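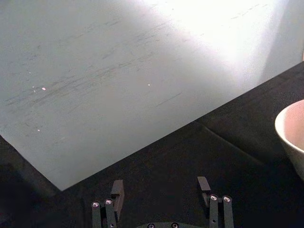

Scuff marks on a pale board.

Opinion > Collecting > Paper and Ephemera

June 22, 2019
By Quang Đoàn

Search all columns Go

My aunt kept every concert program she was ever handed, and when she moved out of the house in Claselow she gave me the lot in two biscuit tins. Most were creased, a few had phone numbers on the back, and one (my favourite, a folk night at the Himholm Hall) had a grocery list pencilled across the cover. I love them dearly, and I've been thinking about them ever since the Greletti sale, where a program for the same folk night, clean as the day it was printed, went for $200 while one with a neat little signature from its first owner struggled to reach $15.
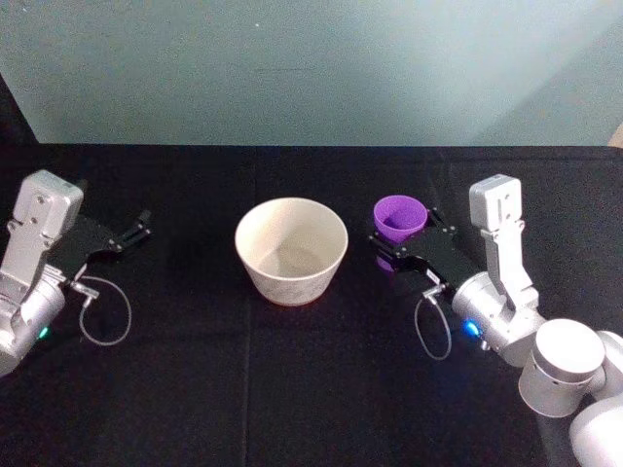 A good word for the pencil

Now, I understand why buyers pay for crisp corners, I really do, and I've done it myself more often than my bank would like. But a program was made to be held by somebody in a warm, noisy room, and I can't help feeling a bit sad when the traces of that somebody are marked down as damage. My friend Shezi, who has collected for 21 years, tells me I'm sentimental and that I'd sing a different tune if I had to sell. She may well be right!
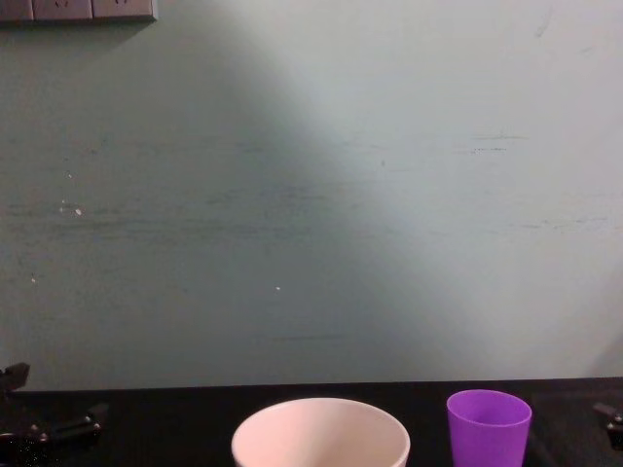
Still, I'd ask the auction houses to try one small thing at the August sales, and that's to print the inscriptions in full. "Writing to cover" tells a bidder so little. "Eggs, lamp oil, call Mum" tells you there was a person at the Himholm Hall that evening with a household to run, and I for one would put my paddle up for that.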